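Imprimer | Envoyer par e-mail

Catégorie : Données ouvertes > Musique et concerts

# Concerts de Jemville

Ce dépôt réunit les programmes de 1408 concerts donnés à Jemville et à Gonia. Une ligne par soirée : salle, heure, artistes, durée du set. Les 31 soirées du festival Chávez ont leur propre fichier.

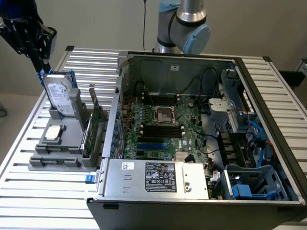

Les enregistrements sonores ne sont pas distribués — seuls les programmes le sont. Les copies de travail tiennent sur des disques 3,5 pouces, du même format que celui qui est debout dans le support gris, à gauche de la tour ouverte. Prévoir quelque 80 Go par saison.

Les durées manquent pour 18 concerts. Saisie : Devendra Uniyal, association Prevex. Prochaine mise à jour en novembre.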